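Firkthorpe Works Liaison Group
Minutes of the August meeting, Wednesday, 7.30pm

1. Apologies. Two received.

2. Minutes of last meeting. Agreed.

3. Visit to Berari open day, Ormsby. Five members went. The firm says its two-armed machine could take over switch testing at Tollow within a year. Members were not convinced. The brochure claims 800 tests a shift, but the demonstrator could not say where that was measured. Asked what happens if a panel is put down crooked, he said this was "being looked at". The price was not given. One member felt the talk was good and the coffee better.

The demonstration used a green practice board with coloured push buttons, a slider numbered 1 to 5, toggle switches and plugged-in cables. Members asked how close this was to a Tollow panel, which has 15 switches and a good deal of grease on it. No clear reply.
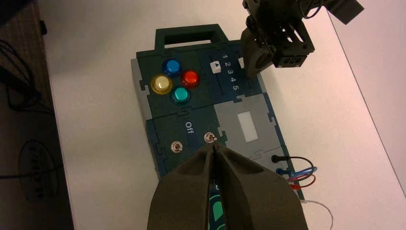 It was also pointed out that the lease would need a guarded area of 400 square feet, and Tollow does not have it. Agreed to write to Berari for test figures from a working site. No support to be given until these arrive.

4. Car park lights. Still out. Chased again.

5. Next meeting. Same room, usual time.

Filed under: Minutes > Works & Visits

Comments (2)

millgate: 800 a shift? I'd like to see it do 100 on a Monday.

R. from Ormsby: Went in the afternoon. Same answers.

Recent items
Tollow canteen hours
Ormsby bus: changed stop
July minutes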